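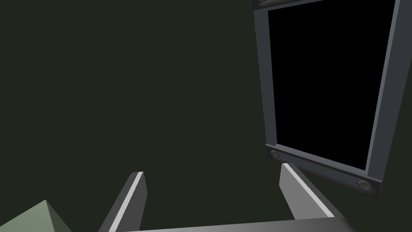
Is the Proltex gripper worth the extra over the Staluten for light pick and place? Supplier says it's good for 2000 cycles a day. Small arm, parts up to 350 g.

gridlock_tam
I'd doubt it at that weight. Our Staluten holds 568 g parts all day and the only thing we've changed is the finger pads. Ask Proltex what load that cycle figure was measured at - ours went quiet when we did. Borrow one and run your own part for 90 minutes before paying.

Mossop77
Depends on the controller. Courtois ones were fussy with both for us.

fenwire
proltex is fine, had mine since May, no idea about the other one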